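Put the Mediator in the Room Before the Fight

I have loved mediation ever since I sat through my first one, in a borrowed meeting room over a bakery in Ostbridge, and watched two companies settle before dinner a quarrel that had eaten most of their year. I was the most junior person there. My job was to carry the binders. Hardly anyone opened them.

So let me make the case for something I think small businesses should be doing far more often: naming a mediator in the contract itself, on the day it is signed, while everyone still likes each other.

Most contracts I read have a disputes clause copied from some other contract. It says the parties will try in good faith to resolve any disagreement and, if that fails, go to court or to arbitration. Fine. But "try in good faith" with whom? By when? Who pays? By the time those questions matter, the two sides can't agree on lunch, and now they are supposed to agree on a neutral. I have seen a month disappear that way, with letters going back and forth about nobody's favorite candidate.

Compare the supply agreement between Flirkley and Tetteh, which I'm allowed to talk about because both of them are rather proud of it. Flirkley makes shelving, Tetteh coats the metal. Their contract runs to 30 pages and the part I adore takes up half of one. It gives a mediator's name and a backup. It says either side can call a session with a short written notice, no reasons needed, and that the fee is split down the middle. They have used it 2 times. Both sessions started at nine in the morning, and at the second one they were done by lunch!

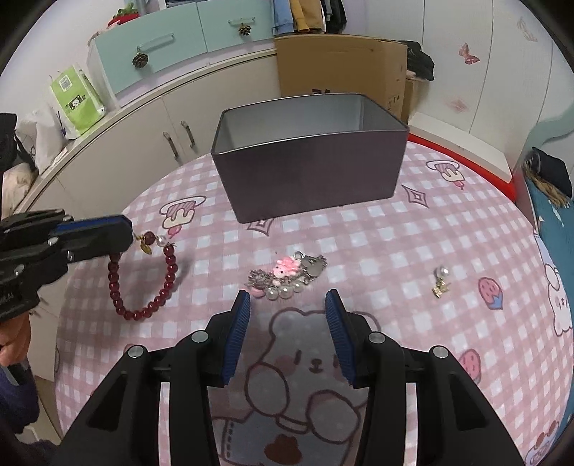
What I find so exciting is how the clause changes behavior even when it stays in the drawer. People complain sooner. A late delivery gets raised as a late delivery, while it is still one truck and one invoice, and before anybody has written the kind of email that gets printed out and handed to a judge.

The usual objection is money. A mediator's day isn't cheap, and for a dispute over $1,000 it makes no sense to hire one. I agree, and a good clause can say so: below a set figure, the two owners get on the phone and that's the end of it. But lawyers' letters cost money too, and they rarely arrive one at a time.

The better objection came from a reader in Pukesley, who runs a print shop and worries that a larger customer will always pick the mediator. That does happen. My answer is to push back at signing, when the customer still wants your price. Ask for a name you chose, or ask for the backup to be yours. If they refuse even that, you have learned something useful about the next few years — and you learned it for free.

I gave a talk on all this in November to a room of 200 contractors, and I expected polite yawns. Instead they kept me an hour past the end, wanting to argue over wording. Should the notice go by email? (Yes, with a copy by mail.) Can the mediator later act as arbitrator? (I'd say no, though good people disagree with me.) What if the named person retires? Well, that's why you have the backup, and why you look at the clause again at each renewal.

Pull out your biggest contract tonight and read the disputes section. It's probably near the back, just ahead of the signatures.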